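Washing a big quilt at home without it going lumpy (or the pink running)

Home & Laundry > Bedding and curtains
Posted by rengifo_jen, Sep 20, 2022

Hello all! I've been reading this board for ages and have finally got something to ask. We moved to Killusell in the spring and I've been having a lovely time doing up the spare bedroom. I'm completely in love with old-fashioned bedding at the moment, the more flowers the better, and I would rather wash and mend what we've got than buy new.

The quilt on the big bed is a pink one with roses all over it. It was passed on to me with no care label, so I don't know what the filling is. It feels light for its size and it squashes flat when you press it. The stitching goes all the way across in rows, and I've found one row near a corner where the thread has gone for the length of my hand.

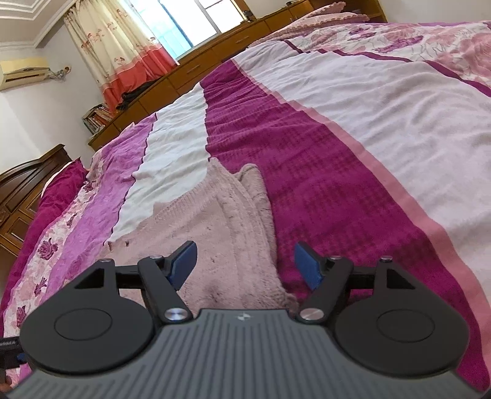

My machine is a Kesunetti and the drum is supposed to take up to 13 kilos, so I think it would go in, but going in and coming out clean are two different things! My last attempt with a quilt (a cream one, in the old flat) ended with all the stuffing in one end like a sock full of porridge. I cried a bit and then cut it up for the dog.

So, what I'd like to know:

Can I wash it at 40, or is that asking for trouble with the pinks?

Do I mend the loose row before or after?

Is there any way of drying it flat when you haven't got a lawn? We have a yard with one line, and a radiator in every room.

I've also got a fleece towel in a dusty sort of pink that goes with it beautifully, and I'd love to put the two in together to save a wash. It's worn but it's so soft I can't part with it.

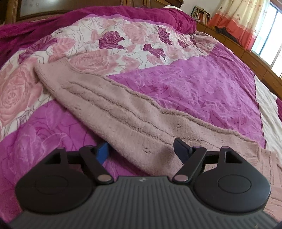 Dusty-pink fleece towel on the rose quilt.

Any tips very welcome, and if anybody has made their own quilt and wants to show off about it, please do, I could read about them all day.

Sigrun Haugland

Oh, what a nice job to have! I've washed quilts for family and neighbours for years and I still get a thrill when an old one comes off the line smelling of outdoors.

Mend first, always. A gap in the stitching is exactly how the filling gets loose, and the weight of water will pull the next few stitches out as well. You don't need to be good at sewing. Take a doubled cotton thread in a colour near enough, start a little before the gap where the old stitches are still sound, and finish a little beyond it. Small running stitches through all the layers. Don't pull tight or it will pucker.

Then test the colour. Wet a white hankie or a bit of old sheet with warm water and a drop of your detergent, press it on the darkest pink for a minute and have a look. Try the back too, and the binding if it has one - bindings are often a different cloth and they can surprise you. If the white stays white, you're probably all right. If it comes up pink, try again with cold water before you give up.

I wouldn't go to 40 for a first wash when you don't know the filling. Go for 30 or even cold, with a liquid detergent, half of what you would use for a normal load. Powder hides in the folds and you'll be rinsing until December. Give it an extra rinse whatever the machine tells you.

About the lumps: the drum needs room. Put the quilt in dry first and see if you can get your arm in on top of it. If you can't, the drum is too small, never mind what the kilos say, because a wet quilt sinks into itself and stops moving. And keep the spin low. I set mine to 800 and never more than 1,000. A second gentle spin does less harm than one fierce one.

For drying, the yard is fine. Put up a second line beside the first if you can find anything to tie it to, and lay the quilt across both, so it hangs in a wide shallow U and the weight is shared. Turn it every hour or two and pat it all over with your palms while it's damp, pushing any thick bits outwards. I love this part! Bring it in when it feels dry and then leave it over a banister or a bed overnight, because the middle is always later than the outside. Don't fold it before it's dry right through.

Do write back and tell us how it went.

turkmont_tony

just take it to a launderette with the big drums, the one near me has a sign saying 4,000 litres or something daft but they are proper big. Costs a bit but no lumps. I put tennis balls in the dryer as well, works a treat on duvets, not sure about old quilts. wouldn't bother with the towel in the same load

Mo from the allotments

Agree with Sigrun on nearly everything, she is the reason I stopped ruining things. Can I add a word about the towel, as she didn't get to it?

Please keep it out! Fleece sheds little bits in the wash, worn fleece more than most, and cotton picks up every scrap. I did a blue fleece with a patchwork and was going over it with sticky tape for a week. Wash the towel by itself or with other fleecy things, and skip the fabric softener, as it makes towels worse at drying.

I'd also say that if the quilt only smells a bit stuffy, try airing it before you wash it at all. A dry breezy day, over the line, out of strong sun so the roses don't fade. Then the hoover on low with a clean pair of tights stretched over the nozzle, both sides. Half the quilts I've been handed needed nothing more than that, and they last so much longer when they aren't dunked every season.

And yes, I've made one! Hexagons, all by hand, mostly old shirts. It is wonky down one side and I adore it. If you fancy starting, begin with a cushion cover and cut your paper templates from old Christmas cards, they're the perfect stiffness.

rengifo_jen

Thank you, thank you! Needle is already threaded - I'm going to mend the loose row tonight and do the hankie test in the morning. Towel is banned from the quilt wash. Mo, I have a whole bag of Christmas cards in the loft, so you may have started something.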